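Grey, and other decisions

The paint chart for the back bedroom has been on the kitchen table since July and has now acquired a ring from every mug we own. It has 76 colours on it. I have narrowed them down to 59, which my household considers insufficient progress.

I did not set out to be a person who has views on grey. I set out to be a person who paints a room in a weekend and then sits in it. But I made the mistake of putting up a test patch, and then another next to it for comparison, and the wall by the window now looks like a map of somewhere with a lot of border disputes.

The trouble with grey is that it behaves itself in the tin. Then it goes on the wall and by four in the afternoon it is lilac. The one called Bratdale Slate was lovely until I turned the lamp on, when it became the colour of a school corridor. Honero Mist is white. I have looked at it from both ends of the room and it is white, and they are charging extra for the mist.

My mother's generation would have gone to the shop in Jeltwood, picked magnolia and been home for lunch. There is something to be said for this. We lived with magnolia for 9 years in the last flat and I can't remember having a single thought about it.

What I've been trying to settle is whether grey can live next to a warm wood, or whether one of them always ends up looking ill. The wardrobe is a reddish thing I am fond of and can't move without help, so the wall has to fit in with it.
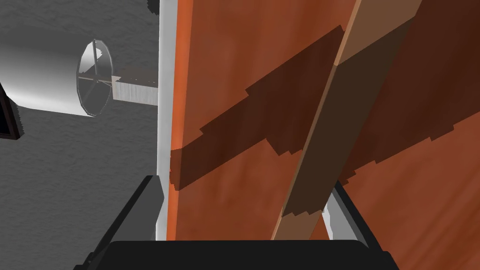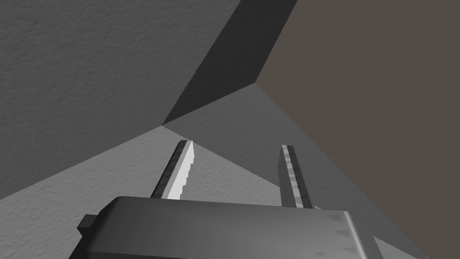
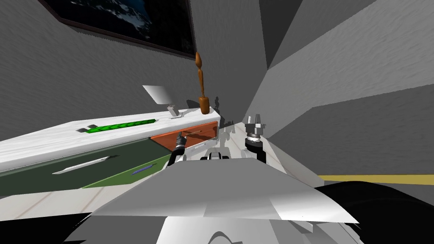 Rust and orange tones in the first, mostly greys in the other two.

I keep coming back to texture, too. A smooth grey wall shows every bump your filling knife left behind, and mine left plenty. A rougher finish forgives you, but it also collects dust, and I know exactly who will be dusting it.

A friend who moved to Lagos painted her whole sitting room a deep yellow in one evening, without a test patch, and sends me photographs of it whenever I mention undercoat. It looks marvellous. I have stopped mentioning undercoat.

So the present position is this. The ceiling is done, apart from the corner above the door where I ran out of both paint and neck. The skirting has been sanded and the carpet has been rolled back as far as the bed will let it go. I've spent 40 pounds on sample pots, which would have bought a decent tin of something, and they are lined up on the windowsill with their lids not quite on.

The current favourite is a grey with some brown in it. I'm going to look at it again in the morning, before the sun gets round.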